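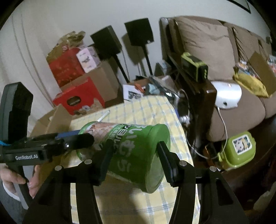
A green container with a Japanese label.

Brarnholm print shop brings back its badge and rosette kits for schools

February 25, 2020

Great news for anyone planning a school fair this spring! Votov, the print shop on Mill Lane in Brarnholm, has brought back its make-your-own badge and rosette kits, and this time there are 12 designs to pick from, up from the handful on offer when the kits first went on sale.

Every kit holds enough card, ribbon and pins for 200 rosettes, and schools can send in their own wording for the centre (sports day, best cake, reading star, whatever they fancy). Larger schools can order the 500 size, which comes with a second colour of ribbon. The lettering is printed in the shop, so spelling mistakes caught on the phone can usually be put right the same afternoon.

Lucyna Kwiatkowski runs the design side and has clearly had a lovely time with the new set. "I drew the hedgehog one first and then I couldn't stop," she said. "There's a snail, there's a teapot, and there's a very cross goose that my daughter insisted on. The goose is already the favourite!"

Brarnholm's primary school was the first to try them out, at its winter quiz. Barış Kozan, who teaches the top class, said the children had been wearing theirs on their coats ever since. "We had a few left over and they were gone by home time. Next time I'm ordering the big box."

Over in Stosavska Road, the infants' school has asked for rosettes in yellow and grey to match its jumpers, along with a long paper banner for the gate. Head teacher Hiyori Nagano is hoping to have the lot up before the plant sale in April, where there will also be a badge-making table for the under-sevens. Pupils have been colouring in trial versions all month and the corridor looks wonderful.

Kits can be collected from the shop or sent by post, and there is a sample board by the till with all the designs pinned up. Delivery takes 2 working days. Schools wanting their own drawing on a rosette should bring it in on plain white paper, in dark pen, with the school's name written on the back.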